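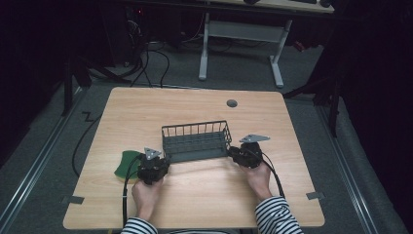 The Skadska pair in use on the basket task, sponge still on the table.

Etonel Skadska hand-held gripper kit: long-term review
Posted 12/15/20

The Skadska is a pair of wired hand-held grippers for recording manipulation demonstrations. The operator holds one in each hand, does the job on a table, and the kit logs the position of both units and the opening of both jaws. No robot arm is needed at the recording stage. Etonel sells it as a complete kit with the Kazmi recording software included. A support contract is offered separately under the name Grarnance and is covered further down.

We have had the kit on daily use long enough to record nearly 1,000 demonstrations with it, most of them short two-handed tasks with household objects: moving a sponge in and out of a wire basket, steadying the basket with one hand while the other loads it, folding cloths, closing boxes. We bought it at list price. Etonel has not seen this text.

What is in the box

Left unit, right unit, two cables, interface box, power supply, a bag of spare screws, a hex key and a printed quick-start sheet. The full manual is a download. The cases are foam-lined and decent, although the cut-outs are tight and the plates on top of the units have to go in first at an angle. The quick-start sheet does not mention this.

There is no stand for the units. They end up lying on the table between recordings, and that puts weight on the cable exit. We made a rest out of scrap wood. For a kit in this price bracket a pair of cradles should be included.

Build

The bodies are black, compact and plainly made, with the screws and brackets left exposed. It is not pretty but it is easy to service. Everything we have needed to take off comes off with the supplied hex key, and nothing is glued. The silver triangular plates are bolted on top and stand proud of the body. They are stiff and have not bent. They do stick out far enough to catch on things, and an operator working close to the edge of a basket or box has to learn how much room they need. New users knock them together when the hands cross. After a few sessions it stops happening.

Two jaw screws on the left unit worked loose in the first month. A dab of thread-locking compound cured it. The right unit has been fine. Check both before each session anyway.

The weight is acceptable for short tasks. Over a long session the wrist gets tired before the fingers do, as the balance point is forward of the grip. Operators with small hands find the reach to the trigger a stretch, and there is no adjustment. This is my main complaint about the hardware.

Grip performance

Rigid objects with thin edges are handled well. A wire basket can be held by the rim or pushed along from the end with the jaws closed, and the recorded jaw width stays steady throughout. Foam and sponge are also fine to pick up, with one reservation: the trigger gives no feel for how hard the jaws are closing, and soft items get squashed more than intended. The jaw width log shows it clearly if you go back and look. We now ask operators to stop squeezing as soon as the item lifts.

Flat items on a bare table are difficult. A cloth lying flat needs to be pinched up from a fold, and a thin card cannot be picked up at all without sliding it to the table edge. To be fair to Etonel, the same jaws fitted to an arm would have the same trouble, so the demonstrations are at least realistic.

The jaw pads mark after heavy use on wire. Replacement pads are sold in pairs and take a minute to fit.

Cables

The kit is wired, one cable per unit. They are flexible and long enough for an ordinary desk, with slack to spare, and we have not had a failure. They do drag. With the cables running down towards the operator and off the front of the table, the pull is slight and can be ignored after a while. Run any other way, they sweep across the work area and shift light objects. The manual suggests routing them over the shoulders. We tried that and went back to the table route.

The connectors at the interface box end lock with a quarter turn. The ones at the gripper end only push in. I would prefer locking connectors at both ends, given that the gripper end is the one that moves.

A wireless version has been announced but has no release date. I would not wait for it. The wired link has the advantage that there is nothing to charge.

Setting up

Calibration takes 10 minutes when done by the book. Each unit is placed at marked points on the table, the jaws are opened and closed fully, and Kazmi works out the rest. The marked points need to stay put between sessions. We also put tape at the corners of our own table for the operators, so that they have a limit to work within. It needs replacing from time to time.

Any movement of the table means calibrating again. The software does not detect this. It will go on recording with the old values, and the error only shows when the two hands are plotted together and fail to meet on an object they were both holding. We lost most of an afternoon's work this way in the first weeks. A simple check at the start of each session, such as touching the jaws together at a known point, would catch it, and it ought to be part of the program.

A pale, plain worktop suits the kit. We had more trouble on a glossy one, and the manual does warn against shiny surfaces, in a footnote.

Kazmi software

The kit shipped with version 2. It is dull to look at and works. One key starts a recording, the same key ends it, and a second key marks it as bad. Files are saved with a time, a task label and both gripper tracks. Labels can be changed afterwards in bulk, and we have needed that more often than expected.

Playback is good. The two tracks are drawn in three dimensions with jaw width as a line below, and you can step through at any speed. Export is to plain text or to a binary format that is documented in full. Reading the binary files took us a morning to script.

Less good is the handling of dropouts. When tracking is lost on one unit, Kazmi fills the gap with a straight line and adds a flag to the file. The flag is not shown on screen. Of all our recordings, 53 had to be thrown away for this reason, nearly all from a period when the operators were turning the right unit well over on its side. An audible warning would have saved the lot. I have asked for one and have been told it is on the list.

The program has crashed twice, both times while exporting. No recordings were lost.

Grarnance support

Grarnance is the yearly support contract. It covers replacement of a faulty unit, software updates and answers by e-mail. Replies came the next working day in each case and were written by people who plainly knew the product. The answer on loose jaw screws included a torque figure that is not in the manual. The answer on dropouts was less useful and repeated the advice to keep the units upright, which is not always possible with a basket in the way.

Updates are also available without the contract, a few weeks later. A lab with one kit and somebody handy with a hex key could do without Grarnance. With several kits running at once I would take it for the replacement units alone.

Compared with driving an arm directly

We used a pair of arms under remote control for the same tasks previously. Recording with the Skadska is much quicker, and operators need far less training – most were producing usable files on their first day. The drawback is that a person's wrist can do things an arm cannot, and some demonstrations look fine in playback and then turn out to be unreachable. Kazmi has a reach check for this, but it has to be run by hand on each batch and supports only a short list of arms. Look at the list before ordering.

Good points
Solid, serviceable hardware
Quick to learn
Documented file format
Clear playback

Bad points
Forward balance, no trigger adjustment
Push-in connectors at the gripper end
Dropouts not shown during recording
No cradles supplied

Recommended for fixed table work with two hands. Not recommended where the table has to be moved between sessions, at least until the calibration check is added. Spare pads should be ordered with the kit, as delivery on them was slow in December.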